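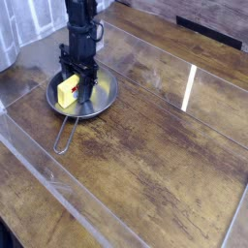

Steel pan, wire handle, wooden tabletop.

Friday, late

Came home from the Otbridge show with fewer coins than I took and less money than I took, an arithmetic I would like explained to me by a dealer, preferably one who was there.

The plan was simple. I had a box of duplicate transit tokens to trade toward the one Parthorpe ferry token I still lack, the brass one with the square hole. I have the round hole. I have two of the round hole. Everybody has the round hole. The ferry company switched punches one August when the old one cracked, ran the square ones until the new round punch came in, and then spent years pulling them out of the fare boxes, as conductors kept complaining that they jammed. So they're scarce, and the men who own them know it and have a way of leaning back in their chairs.

Doors opened at 10. I was there early, along with the usual line of people pretending they hadn't come for anything special. Benedikt Zürcher was ahead of me with his canvas bag and his loupe already around his neck, like a swimmer who wears his goggles on the bus. He told me he was "only looking." By lunch he had bought a complete run of Brestthorpe bridge tokens, a book about Brestthorpe bridge tokens, and a cabinet to put them in. He doesn't even like bridges. He drives the long way.

I found the square hole at table 11. It was in a cardboard flip with a staple that had been rusting since before I was married, and on the flip somebody had written "scarce" in pencil and then, in pen, "very." I asked the price. The dealer turned it over a couple of times as though the answer might be on the back and said 724. I asked if that was the catalog number. It was not.

We went back and forth. I showed him my duplicates and he looked through them politely, the way you look at pictures of another man's boat. He offered me store credit on the lot, and I said what store, and he waved his hand over the table. I walked around the room twice to cool off. When I came back he had moved the token to the front of the case and turned a lamp on it, so I suppose I hadn't looked as casual as I'd hoped.

I did not buy it. I want that on record here, given what follows.

What I bought was a bag of mixed tokens by the pound from a woman near the coffee, who said they came out of a hardware store in Tanner and she'd never gone through them. Every dealer has never gone through them. I have bought some 6 such bags in my life and every one had been gone through by somebody with very good eyes. Still, it was heavy, and it made a nice noise.

Sorted the first half after supper. Car wash, car wash, arcade, car wash, a button, a washer, a dairy token good for one pint (nice, actually worth keeping, bent), car wash. One Parthorpe ferry token. I had it under the lamp for a good long minute with my heart going. Round hole.

That makes three.

Benedikt called at nine to ask what fits in a cabinet with shallow drawers if you run out of bridge tokens. I told him ferry tokens and offered him a deal on the round hole. He said he already has one. He said it in a kind voice, which was worse.

Second half of the bag tomorrow. Must remember to get more flips, the two-inch ones, and to move the car wash tokens out of the good dish before company comes. Also should write to table 11 and ask, in a general way, whether he takes checks.

Filed under: Tokens & Medals, Show Reports, Diary
6 comments | 11 shares
Questions or trades? Use the contact form. All text copyright the author. Back to top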